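Choosing a second phone for the family: notes from this month's Vunduta letter

Many readers wrote to us in August with almost the same question. They have one good smartphone already and they want a second, simple phone. It may be for a parent, for a child who begins to walk to school alone, or for travel. They don't want to pay much, and they are afraid of buying something that will stop working after one winter. I used simple phones as my daily phone for 2 years, so the editors asked me to put my notes in order. I will try to keep it short, but I know myself.

First, the network. This is the point where most people lose their money. A simple phone that was made many years ago can be in perfect condition, with clean keys and a bright screen, and still it cannot make a call in your town. The older networks are closed in many countries, or will be closed, and a phone that knows only these networks is a nice clock. Before you pay, look in the specifications for the words 4G and VoLTE. The second one is important. A phone can have 4G for the internet and use the old network for voice. If the seller does not know the answer, ask your operator. They have a list of accepted models, and they will check the model number in one minute if you read it to them.

The battery is the next thing. With a simple phone, people look at the standby time on the box and they are happy. I don't believe this number very much. It is measured in a place with strong signal, with no calls, and nobody presses a key. My Flurnik has 297 hours of standby written on the box. In my apartment, where the signal is weak in the kitchen and almost zero in the hallway, I charge it every sixth day. This is still very good and I am not complaining. I only want you to divide the number on the box by two before you make your plans. 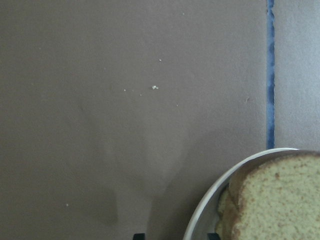 Look also if the battery can be taken out by hand. In the Flurnik it can, and in the Olari it cannot. For me this decided the matter, as I keep a spare battery in my travel bag — it weighs almost nothing — and I change it on the train without searching for a socket. For a parent who always puts the phone on the same charger in the evening, a closed battery is no problem at all.

Now the keys. I made a mistake here when I bought a phone for my aunt. I chose the one with the largest keys, and I thought that large is always easy. But the keys were completely flat, and she could not feel where one key ended and the next one began. She pressed two of them together very often. The smaller phone that she has now has keys with a little hill in the middle of each, and she writes messages on it faster than I do. If you can, hold the phone in a shop before you order it. Close your eyes and try to find the 5. There should be a small dot or line on it. If you find it in a moment, the keyboard is well made.

The screen is less important than the sellers say. What matters is the size of the letters, and this you will find in the menu and not on the box. Some phones have a large screen and still show the contact list in tiny letters, with no setting to change it. The Olari has three sizes of letters, and the biggest one works also in the messages. On the Flurnik the big letters are only for the dialing screen, and this is a pity. I wrote to them about it and received a polite answer that says nothing.

About sound I can say that loud and clear are different things. Both phones are loud. The Olari becomes a little sharp at the highest level, and people with a hearing aid may not like it. If the person uses a hearing aid, look for the M and T ratings in the specifications. M4/T4 is the best result in this older system, and M3/T3 is acceptable. Some newer phones are tested in a different way and do not show these letters, so then you must read the text or ask.

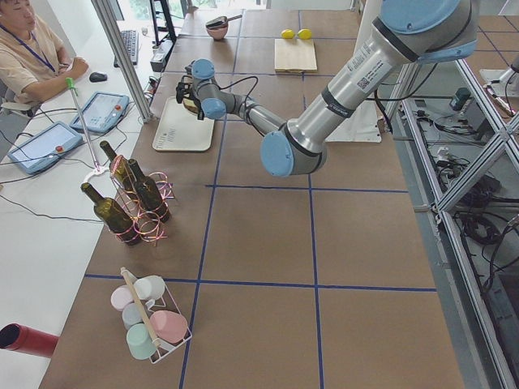 Memory for contacts should be checked too, even if it sounds like a question from another century. Most phones of this kind keep 500 names or more, but there are cheap ones with much less, and when you copy the contacts from your SIM card, some names can be shortened. Mine lost everything after the 11th letter. I had three persons with the same first name and a family name that begins the same way, and for a week I called the wrong one. Before you copy, go through your list and make the names short by your own hand.

And please look at the charging port. Many simple phones still come with micro-USB, while the other things in your home are probably charged with USB-C. One more cable is not a tragedy, but an older person with weak eyes will try to push the wrong plug in, and the port will be damaged. There are charging stands for some models, where you only put the phone down and it begins to charge. The Olari stand is sold separately for 20 dollars. I think it should be in the box, but I would buy it again.

Several readers asked about WhatsApp and similar programs. My answer is careful. On some simple phones these programs were available and then they stopped being supported, and the phone had no way to get them back. If your family talks mostly in a group chat, I would not buy a simple phone for this purpose. Take a small smartphone and remove from the first screen everything that is not needed. The letter from Niazi, which many of you also receive, had a good explanation of this in the spring, and I have nothing to add to it.

A few words about buying a used one. Ask for a photo of the phone turned on, with the signal bars visible. Ask if the back cover was changed. Look at the small metal contacts of the battery: if they are green or dark, leave it. Ask also if the phone is locked to one operator, as an unlocking code for an old model can be hard to get. And when the phone arrives, make a real call from it on the first day, at least ten minutes, while you still have the right to send it back.

Next month I will write about prepaid plans for such phones. If you have a plan that you like, send the name of the operator and what you pay per month, with taxes — the answer button under this letter works, and I read all the messages in the evening.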